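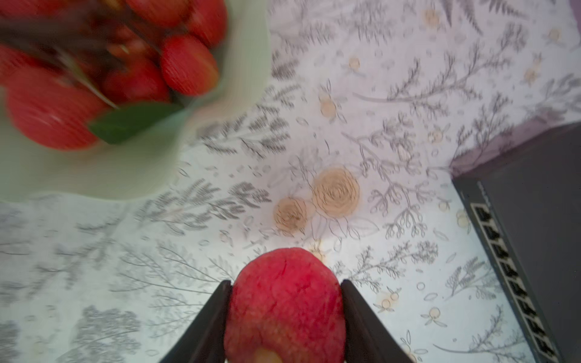

Brostmont Handling Lab
Tabletop manipulation cell, pre-session and in-session safety checklist
Inspection date: January 31, 2018
Cell: Pustora, two arms
Procedure reference: Dorkach 203, fruit and tableware tasks
Result: passed with comments

Mark each item OK, FIX or N/A. Anything marked FIX must be closed before the arms are powered. Comments go under the item, in plain words.

Section A. Before power

A1. Emergency stop within reach of the operator's chair, pressed and released once.
OK.

A2. Arm bases tight, no play when pushed by hand.
OK. One bolt on the left base took a quarter turn. Recheck next inspection.

A3. Finger pads free of cracks, tears and dried juice.
OK. Both sets wiped down. Pads have 1476 cycles on them. Keep logging the count on the sheet inside the cabinet door.

A4. Wrist camera brackets tight, cables clear of the joints through full travel.
FIX, closed. A cable tie on the left wrist had slipped toward the joint. Replaced and trimmed flush. A trimmed tie still has a sharp end, so turn it away from the cable.

A5. Table covering flat, no folds or raised edges in the reach area.
OK. Patterned covering is allowed under Dorkach 203 as long as it lies flat. Smooth it by hand before power, never after.

Section B. Objects on the table

B1. Only objects on the session list are within reach.
OK with comment. The list has to name everything on the table, including items that are not going to be picked up. If a network switch is on the table it goes on the list like any bowl or plate, with a note saying whether it is live. Live equipment must be unplugged or moved out of reach of both arms.

B2. No chipped or cracked tableware.
OK. Run a finger around the whole rim. Wavy rims take longer to check than plain ones.

B3. Cans and other round items accounted for.
OK with comment. A can lying on its side is permitted if the session calls for it. It must be sealed or, if opened, have no exposed cut edge. Say on the list which way it starts.

B4. Real and artificial fruit recorded separately.
FIX, closed. The list said "fruit" and nothing else. Rewritten. The two kinds differ in weight and skin, and the force limit is set for each. Real fruit used in a session is thrown out afterward and does not go back to the kitchen.

Section C. Force and speed

C1. Grip force limit set for the softest item on the list.
OK. Controller setting is 299, up to 400 allowed with supervisor sign-off. No sign-off was requested.

C2. Reduced speed on for any session with two arms over the same area.
OK.
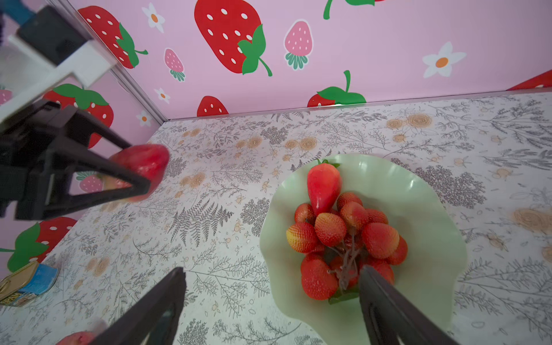
C3. One arm holds still while the other is closing on an object in the shared area.
OK with comment. Operators know the rule but have been calling it out late. Say "holding" before the second arm starts down. If both arms need to move, back one of them off first.

C4. Stems, leaves and loose ends considered before a grasp near a bunch.
OK with comment. A stem caught between the fingers can drag the whole plate. Open fully, lift straight up, and try again. Do not pull sideways.

Section D. Shutdown

D1. Held objects put down before power is cut.
OK.

D2. Table cleared, covering checked for juice and wiped.
OK.

D3. Sheet signed and filed in the Seneviratne binder.
FIX, open. Two earlier sheets are missing signatures. Does not block power. To be closed by the operators concerned.

Next full inspection: April. A2 and C3 to be looked at first.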